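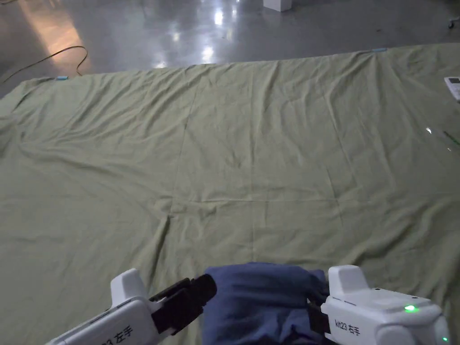
Green sheet on the concrete floor

Re: mentor hours, December cohort

On July 11, 2023, Ditte Thygesen wrote:
> Can Jundico still take 29 trainees? Portela
> wants the skills plan before they sign.

Yes to 29 - but not with one mentor. Balano tried that and people just stoped asking questions.

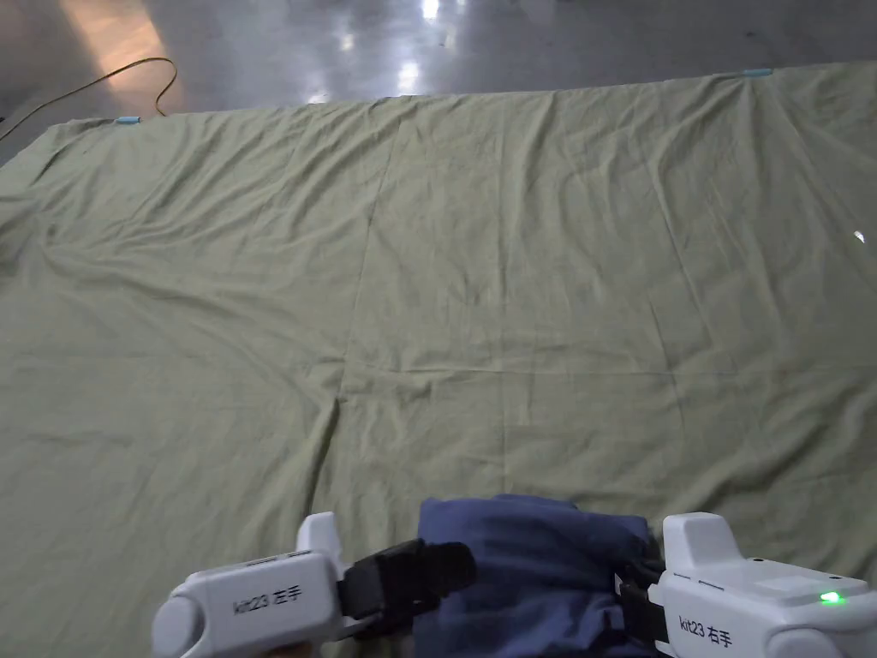
Also the 156 hours is too much for new hires, I'd go 100 and let managers add teh rest. Bredard does it that way. Plan coming tonight, budget after.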